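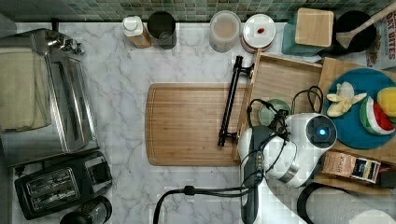
Visit to Medwood, Radside site
Posted Dec 3, 2023

Medwood opens its Radside building to visitors twice a year, and I had missed the last one. This time I signed up early and got a place in the morning group. The company makes handling software for small robot arms, and for the past year most of the work at Radside has gone into collecting examples for a learning system they call Tosomel. I wanted to see how that collecting is done day to day, as I had only read about it.

We signed in at the front desk, left our bags in a locker and got a short safety talk. Stay behind the tape, keep your hands off the tables, ask before taking pictures. Then Toshiko Nagano took over. She runs the collection floor and she led the whole tour herself.

She started in the hallway with some background. Tosomel does not get its moves written out for it line by line. It is trained on recordings of the arm doing a job under a person's control. Each recording holds the camera views, the joint positions and the state of the gripper, all on one clock. One recording of one job, start to finish, is what they call an example. The target for a new job is 325 examples. For the bowl job, the one running during our visit, they had 173 when we walked in.

The bowl job is simple to say. There is a bowl in an open tray, and the arm has to take hold of it and put it where the task card says. Nagano said bowls had given them more trouble than anything else on the counter. A two-fingered gripper can't go around one, so one finger has to go inside and the other has to stay outside, or the fingers have to press outward from within. Both ways are recorded, and the operator notes which one was used.

The stations are set up as kitchens. The one we stood at has a marble-look counter, a toaster oven at the back, tile on the wall, and the sort of things people leave out. I asked why they don't clear it all away and keep only the bowl. The answer was that they did that in January, with bare counters, and the system did well on bare counters and poorly everywhere else. Now a good share of each set is recorded with other items nearby, and the items get moved between examples. A layout sheet tells the operator what goes where. Some changes are large, such as turning a cutting board or moving a plate of toy food to the other side. Others are a few inches.
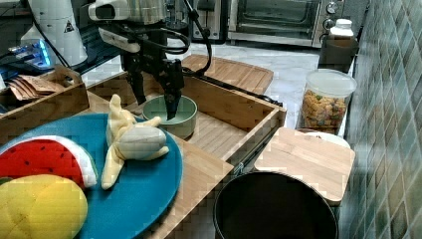 An operator works in sessions of two hours with a break in the middle. Before each example the objects are set out to match the sheet and the arm goes back to its start position. The operator calls out the number, starts the recording, does the job and stops the recording. Then comes a short form with three choices: good, usable or discard. Nagano said new operators throw out too many at first. They think an example with a small correction in it is a failure, when a correction is useful. If the arm comes in a little off and the person brings it back, the system gets to learn what bringing it back looks like. What they don't want is long pauses where the operator is thinking, or an arm that wanders.

Someone in our group asked about the toy food. The banana, the watermelon slice and the rest are there for a different set of jobs, moving food on and off a plate, but they stay out during the bowl work as part of the surroundings. Real fruit was tried early on. It changed color over a session and had to be replaced all the time, and the reviewers could not match one day's recordings to the next.

We were given a good stretch of time at the tape to watch. It is slower than I expected. The approach takes the longest. The operator brings the arm down over the tray and makes small moves until the fingertips line up with the rim, and then the gripper goes in. Cables are a steady concern. They have to have enough slack for the arm to reach the far corners of the tray, and if one drags something along with it the example is marked down. A man next to me who works in packaging said his own line would never put up with that much loose cable. Nagano said hers would not either, if it were a line.

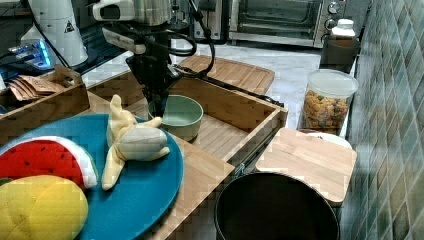 Gripper lowered into the green bowl at the kitchen station, Radside.

After the floor we went upstairs to the review room. Every recording is watched by a second person who did not make it. They use a program from Mustonen that plays the views together and lets the reviewer mark the point where the grip starts and the point where it ends. The marks matter more than I would have guessed. If they are placed carelessly, the system can learn to close its fingers early. Two reviewers mark the same recordings once in a while so the team can see how far apart they are.

I asked what happens at 325. Training starts before that, on whatever has passed review, and they test the result on layouts it has never been given. If it does badly on one kind of layout, they write new sheets for that kind and record more.

The visit ended with coffee in the canteen and a chance to ask questions. Parking at Radside is limited, so come by bus if you can. The next open morning will be listed on the Medwood site, and groups are small.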